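Why Do Baskets Hold Together?
Drenow Museum of Everyday Crafts – Young Visitors' Pages 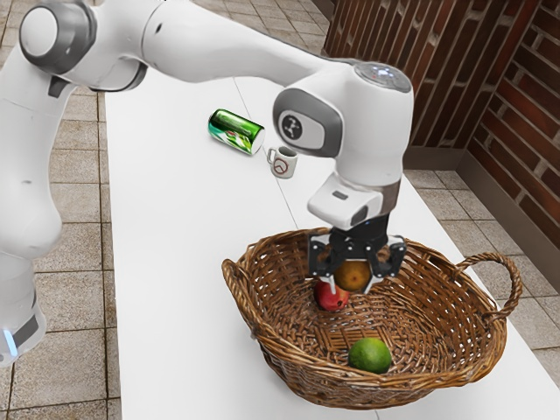
People have been making baskets for a very long time. Baskets were woven before anyone learned to shape metal, and in many parts of the world they were in use before clay pots.

A basket begins with the stakes. These are the stiff rods that stand up from the base, a little like the ribs in your chest. Thinner rods, called weavers, are then passed in front of one stake and behind the next. On the following row the pattern changes over, so each stake is gripped from both sides. No glue or nails are needed.

What is wicker?
Wicker is the name for a way of weaving, and many plants can be used for it. Willow, cane and reed are common choices. Willow is usually cut in winter, when the leaves have fallen. Dried rods must be soaked before use – a dry rod will snap when it is bent. As the finished basket dries, the rods become stiff again and keep their shape.

Try it yourself
Cut 11 strips of stiff paper. Lay some side by side and weave the others over and under them. Push each row close to the last one. Then lift your mat by one corner. Does it stay together?

Children may bring their paper mats to the Grumberg Room, where Mitra Shokri teaches weaving to visitors aged seven and over. An adult must stay with each child.

Text: Pouran Kazemi
Page last reviewed: 26/03/2018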